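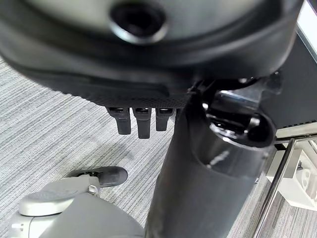

What counts as a chore for the purposes of this page?

A chore is a task that a person would do without a written procedure, in a room that has not been altered for the machine, on objects that were not bought with the machine in mind. Folding a towel counts. Placing identical parts in a fixed tray does not, and has been solved for decades.

We use cookies to remember your preferences. Manage settings | Accept

Reading time: 6 minutes

Which chores does the Pallemier list cover?

The list has 14 task families. Eight are household (dishes, laundry, wiping, bed-making and so on) and six are shop-floor or office tasks, including bin sorting, cable routing, shelf restocking and chair adjustment. Each family has a fixed scoring sheet. Tasks are scored on the end state, then on time taken.

Can a machine do any of them unattended yet?

A few, within limits. Wiping a clear, flat surface and moving rigid items from one open container to another can be left to run on a good system. Anything that involves cloth, liquid or a hidden part still needs a person within reach of the stop button.

How was the current success table produced?

From 2,248 scored attempts across all families. An attempt that a person had to touch is a fail, even if the machine would have recovered. Attempts abandoned through a power or network fault are removed from the total and listed separately.

Why is chair adjustment on the list at all?

It was requested by facilities teams who reset shared desks. A person reaches under the seat, finds a lever by feel and pulls it while loading or unloading the seat with their own weight. A machine has to do the finding by sight or touch, in a low space, with a column in the way. 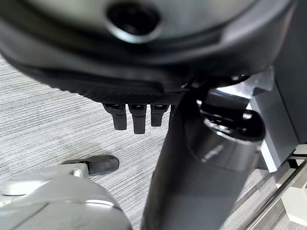
Underside of an office chair: three black levers beside the gas cylinder, gripper at lower left.

What makes the levers difficult?

Contrast, mainly. Black parts under a dark seat give a vision system little to separate one lever from the next. The levers hang side by side and differ in length, so length is the most useful cue, but it changes with viewing angle. Glossy plastic and bare metal add highlights that may be mistaken for edges. Our advice to entrants is to confirm by contact before applying force.

Does the machine need to know what each lever does?

For a full score, yes. Functions vary between makers and the labelling, where there is any, is rarely on the lever itself. Entrants may supply the manual as input. A trial-and-error approach is allowed, with a limit of 6 lever movements per attempt.

Is a two-finger gripper enough?

For most of the list. Trinar and Vokton both submitted results with two-finger tools and no tool changes. The families in which a hand with more fingers showed a clear gain were bed-making and cable routing. Under a chair, a bulky hand is a disadvantage.

Can results from one room be applied to another?

Only with care. Lighting, floor covering and furniture height all shift the figures. Sầm, which ran the list in two buildings with the same hardware, reported lower scores in the second building in every cloth task. We publish results per site for that reason and do not average them.

How many attempts do I need to submit?

200 per task family, run in a single configuration. Software may not be changed part-way through a family. If it is, the count starts again.

Should I buy a machine for chores now?

If the work is narrow and repeated, a trial may be worthwhile. For general housework, wait. The cost of supervision currently exceeds the time saved in most of the families we score.

When is the table updated?

In March, after the submission window closes. Corrections are posted on Thursday afternoons and marked with a dagger.

Get the table by email when it changes. Enter your address to subscribe. You can unsubscribe at any time.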